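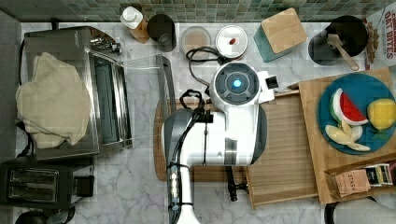
Do we need to walk the hall again if it was checked for the August breakfast?
The hall gets a full walk before every public meal, and this one has the parade on the doorstep as well, so start from the top and don't copy old ticks across.

Conham Memorial Hall
Free breakfast and parade morning, pre-event safety check
Checked: 2020-02-28
Status: open with actions, see end

1. WAYS IN AND OUT

Front doors, both leaves open fully: OK
Left leaf sticks at the bottom. Opens with a shove. Plane it or at least get some candle wax on it.

Side door to car park: OK
Push bar works, light above it works.

Rear door via kitchen passage: FAIL
Stacked chairs in the passage again. Moved what I could, rest need to go in the store. Must be clear before anyone is let in, not during.

Ramp and handrail: OK
Rail solid. Moss on the lower half of the ramp, slippery underfoot. Scrub and grit, morning of the event if frosty.

Exit signs lit: OK

2. MAIN HALL

Floor: OK with comment
One raised block near the stage steps, taped over for now. Tape wont last a morning of wheelchairs and walking frames. Proper repair please.

Tables: OK
24 tables out, all legs lock. Two had loose catches, tightened on the spot.

Table layout: ACTION
The plan that came round has the rows too tight. A wheelchair would not get between the backs of the chairs at the window side. Lose one table from that side and shift the rest up. Keep the aisle to the side door straight.

Seats for older guests: ACTION
Chairs with arms are all in the meeting room. Bring through and put nearest the serving hatch, so no long walk with a hot plate.

Stage steps: OK
White edging worn but visible. Rope off, no need for anyone up there except the band.

Flags and standards: OK with comment
Stands are heavy enough. Don't put them in the doorway like last time, they got knocked by the first pushchair in.

Heating: OK
Takes 2 hours to warm the room. Somebody has to be in early.

3. KITCHEN AND SERVING

Gas shut-off labelled and reachable: OK

Fire blanket: OK, on hook by the door

Extinguishers: OK
Serviced by Grelteck, tags in date. The one in the foyer was being used as a doorstop. Put back.

Water urns: FAIL (one)
Small urn has a cracked lid and steam comes out of the side. Taken out of use, label on it. Borrow one from Onham, they have a spare.

Urn leads: ACTION
Lead from the large urn hangs over the front of the serving table. Turn the table round so the socket is behind.

Fridge temps: OK
Log sheet ran out, nothing written for the last few days. New sheet pinned up. Fill it in.

Hand wash sink: OK
Soap yes, paper towels nearly gone.

Allergy cards: NOT SEEN
Were told they're being printed. Need to be on the hatch before the first plate goes out. Rezaei Bakery are doing the rolls, ask them for the ingredient sheet in writing, sesame and milk especially.

4. NUMBERS

Hall limit, seated: on the notice in the foyer
Expecting up to 400 across the morning so not all at once. Clicker on the front door, one person on it, not three people guessing. Queue to go along the wall inside the railings, NOT down the steps into the road.

5. OUTSIDE AND PARADE

Road closure signs: OK
In the shed, all there. One has no feet, use sandbags.

Parade start point: OK with comment
Forms up outside the hall as breakfast ends, so people leaving will walk straight into people lining up. Send breakfast guests out by the side door for the last half hour. Tell the stewards, it's not in thier notes.

Ambulance access: ACTION
Cones needed either side of the gate. Van was parked across it when I arrived.

Memorial stone (1762 boundary stone next to it too): OK
Wreath hooks sound. Kerb round it is loose on the church side, trip hazard in a crowd. Barrier on that side.

Drop-off bay for guests who can't walk far: OK, needs a sign

6. FIRST AID

Kitchen box: OK
Main hall box: short of large dressings and eye wash, restock
Defibrillator on outside wall: OK, green light showing

ACTIONS BEFORE DOORS OPEN

Clear rear passage
Urn from Onham
Move table, straighten aisle
Arm chairs through
Allergy cards and bakery sheet
Cones at gate, barrier at stone
Restock hall first aid box
Grit for ramp

Floor block can wait till after if retaped that morning. Rear passage can't wait. Will recheck that and the urn leads when the tables are set, everything else sign off in the box by the kitchen door.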